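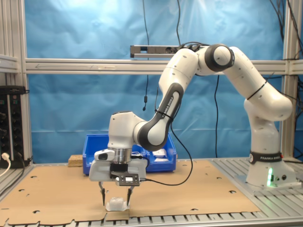

Thursday, April 10, 2025. Grustau prototype, auction phase. Ran the opening auction again with the revised lot sizes. Starting purse is now 60 crowns per player, same for every seat. The gripper fingers are spread on either side of the object, and the round-two board has the same shape: two high bidders at the ends, one contested lot between them, and everyone else out of reach. The third and fourth seats passed on every lot after the first tile draw. Needs a lower entry bid or a consolation income. Will try the income first, as it only touches the player aid.

Scoring simulation, build 3, 2,000 games with greedy bidders. First seat won too often. Extended the run to 3,317 games before the script stopped on a tie it could not break. The tiebreak rule says "most unspent crowns," but the script checks crowns after the final upkeep, when both players can be at zero. Rule text is ambiguous on the same point. Changed both to "before upkeep." Earlier results are kept in the old folder, do not mix them with the new ones.
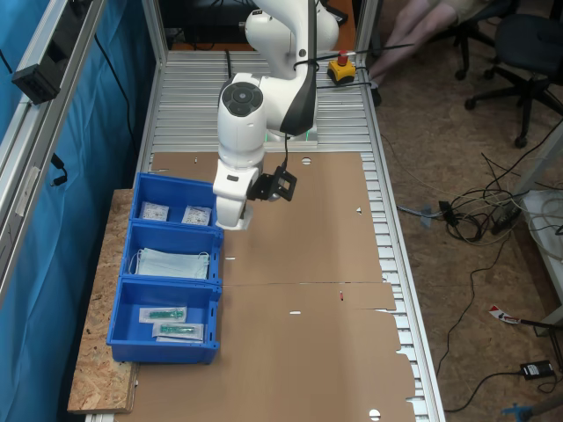
Rurnora log
Entered by: rules developer, Shezi line

Harbor tiles: the set from Grirnport is slightly oversize and does not seat in the player boards. Corner fit is fine on the market tiles. Asked for the cut file, no reply yet.

Open items on Grustau:
Drought card still discards the whole market. Try discarding only the leftmost column.
Sun track and tax track use the same marker shape. Players moved the wrong one twice in the second round.
Round three runs long. Upkeep could be dropped there, but then the granary has no use.
Rulebook page on passing contradicts the player aid. Aid is correct.

August print date unchanged. Next run uses the consolation income and the new tiebreak, four seats, no drought.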